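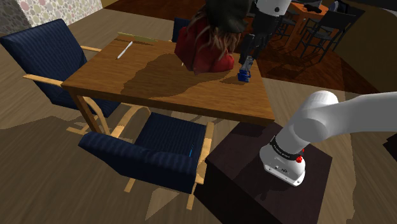 Amparo Escobar

I'd been warned that Mercedes Espinoza talks faster on Mondays, and I can confirm it. I got to her desk at Erstead at nine, still holding my coffee, and she was already halfway through an explanation of why her planner had spent the weekend refusing to put things down.

"It's not stubborn," she said. "It's scared. I made the penalty for getting near a person too big, so every place on the table started to look like a terrible place. It would just hang there with the thing in its hand, thinking."

Espinoza writes the motion planning side of Nosine, the software Erstead uses to run a robot arm at a table where a person is also sitting. Almost everything she does happens in simulation first (she has a hardware day now and then, and says she dreads it a little). The simulated room is called Wonwood, and I liked it right away. It has wallpaper! It has pinstriped armchairs. I've looked at a lot of robot simulators for this site and most of them are a gray plane going off to the horizon, so I asked her who had gone to the trouble.

"Me, mostly. I got tired of planners that were brilliant in an empty world. The chairs matter. An armrest sticks out right where you'd like your elbow to go, if you're an arm."

The person at the table matters more, of course. In Wonwood that's a figure with long brown hair, a green cap and a red top, and the planner treats it as a soft volume with a margin wrapped around it. I assumed a bigger margin would always be safer. She made a face.

"You'd think so. But a huge margin makes the arm take these weird long trips around, and a person sitting there has no clue what it's doing. A short, boring path is easier to live with. So I want the margin to grow when the arm moves fast and shrink when it's slow. That's the whole change I'm working on this month. It's maybe one page of code, and I've rewritten it so many times I'm embarrassed."

Every version goes through the same nightly batch, 3,000 episodes with the objects shuffled. The batch that ran over the weekend, the scared one, finished 722 of them. She told me this very cheerfully. Friday's version had done much better, but she threw it out anyway, as it was cutting closer to the shoulder than she was willing to sign off on.

I asked if she watches the episodes or only reads the numbers. Both, she said, but she picks 100 at random and watches those with her breakfast. "The numbers tell me a grasp failed. They don't tell me it looked dumb." And then she pulled up the wrist view, where she does most of her watching.
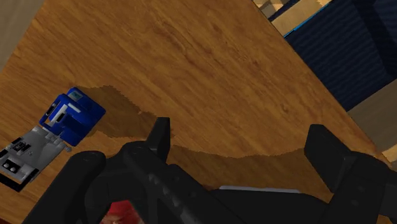 Simulator stills: Mercedes Espinoza / Erstead

We ended up spending a good half hour on shadows, which I hadn't planned on at all. The gripper throws one across the tabletop, a dark, jagged-edged patch, and it gave the perception module fits for most of the spring. Patrício is the name of that module (there's a story there, and she wouldn't tell it to me), and it has to decide which pixels belong to an object and which are just table.

"It would look at its own shadow and go, oh, great, a thing! And it would report a thing. Flat, brown, no height, right next to the real one. Then my planner gets handed an obstacle that slides around whenever the arm slides around. You can't outrun your own shadow, but boy, did it try."

Her first idea was to turn shadows off in the renderer. She had that in for a day and took it out — the real lab has lamps, and sooner or later the problem would be waiting for her there. The fix they kept is pretty simple. Nosine already knows where every joint is and where the lights are, so it predicts where the arm's shadow ought to fall and tells Patrício to be suspicious of anything dark and flat in that region. Suspicious, she repeated, and no stronger than that. A flat object can be lying in the shadow, and you'd still like to know about it.

I wondered about odd shapes too, like the blue and gray plastic thing lying on its side on the table, all rounded corners with an opening in the housing. Where would you even grab it?

"See, I don't want to answer that by hand. The grasp planner proposes a pile of candidates, and I throw out the ones where the arm can't get there politely. I had one case with 528 candidates and I threw out every single one. The answer was to come in from the other side, and it hadn't proposed the other side."

So does she trust it now? She thought about that one longer than the rest.

"I trust it to stop," she said. "Stopping got the most tests. Picking the right path, ask me in October."

She had the new margin code queued up before I'd found my jacket, and she was asking somebody across the room whether the batch machine was free.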